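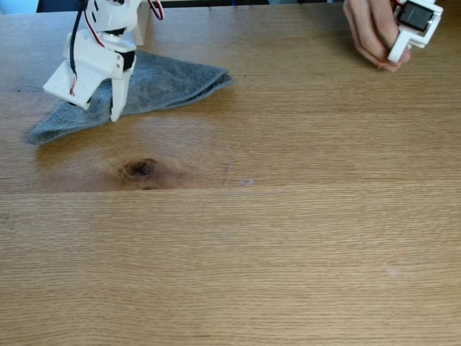
Rentrée tard du club, j'ai encore du plastique fondu sous les ongles. On est en novembre et notre bras doit plier une serviette devant le jury de Brovmont dans 4 semaines – plier, le grand mot ! Pour l'instant je serais déjà contente qu'il attrape un coin sans embarquer tout le tissu.

On a réimprimé deux supports de servo, parce que les trous des anciens étaient trop serrés (ma faute, j'avais oublié le jeu dans le fichier). L'équipe d'Ekside, elle, plie déjà des torchons, il paraît. Bon. Nous, on a l'éponge, c'est plus épais, ça pardonne moins, et j'y tiens.

Côté programme, j'ai enregistré jusqu'à 185 essais dans le dossier Geagea et je n'ai pas eu le courage de les trier. Demain après le cours de maths, je reprends l'angle de la pince. Et il faut que je rachète du fil blanc, la bobine touche à sa fin.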